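Home Chapters Glossary Instructor Notes Search

We use cookies to remember which chapter you were reading. Accept Settings

Chapter 10
Fasteners and Closures: How Fabric Opens and Shuts

I learned to sew from my neighbor Floarea Gavrilă, who would not let me near a zipper for my entire first winter. I made pillow covers with an envelope back. I made curtains, a tablecloth and one truly awful apron. Every time I asked about zippers she handed me another hem! I was furious at the time, and now I do the same thing to my own students, so you have reached Chapter 10 before meeting a single tooth or tape.

A closure has a harder life than anything else on a garment. The side seam of a jacket mostly just hangs there. The front opening gets tugged, twisted, yanked in a hurry and stuffed into a bag, and all of that pulling lands on one narrow strip of cloth. When a customer brings me a coat and says it's worn out, I look at the opening first (and then at the pockets, but pockets have their own chapter). Very often the cloth is fine and the zipper tape has come away from it.

My old workroom partner, Vasilică Costache, kept a repair book, and one November we sat down with tea and went through it page by page. Out of 56 jackets he had written up, 42 had come in for something to do with the closure. That's one small shop, so please don't quote it as science, but it changed what I teach and how early I teach it. 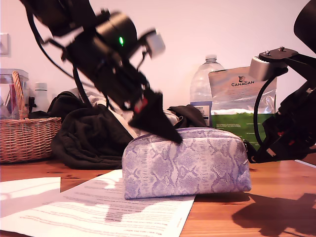
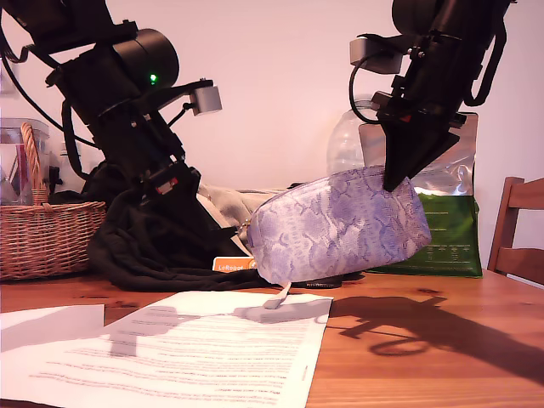
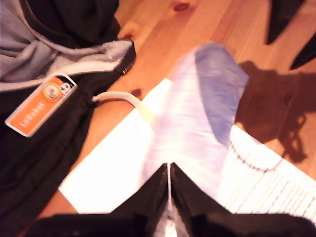 Let's start with the edge the zipper is sewn to, since beginners tend to stare at the teeth and forget it. A lined garment has at least two fabrics meeting there, and they rarely behave alike. Take the charcoal hooded jacket with the pale gray lining: the outside is a fine knit, and the metal zipper runs along the folded edge where dark meets light. A knit wants to stretch. Zipper tape doesn't. If you pull the knit even slightly while you stitch, the finished front will ripple — I call it bacon, and so will you once you've made some.

The cure is dull and it works. Stabilize the edge with a strip of light interfacing, lay everything flat on the table, and baste by hand before you go anywhere near the machine. Check the length of the tape against the length of the opening twice. Then sew both sides in the same direction, bottom to top, so that any creeping happens equally on the left and the right.

We'll work through four families of closure: zippers, buttons, snaps and hooks, and ties. For the zipper exercises you'll need two separating zippers, a zipper foot, basting thread and enough scrap knit to ruin a few samples. Cut your scraps now and press them, and we'll begin in Section 10.1 with the parts of a zipper and what each one is called.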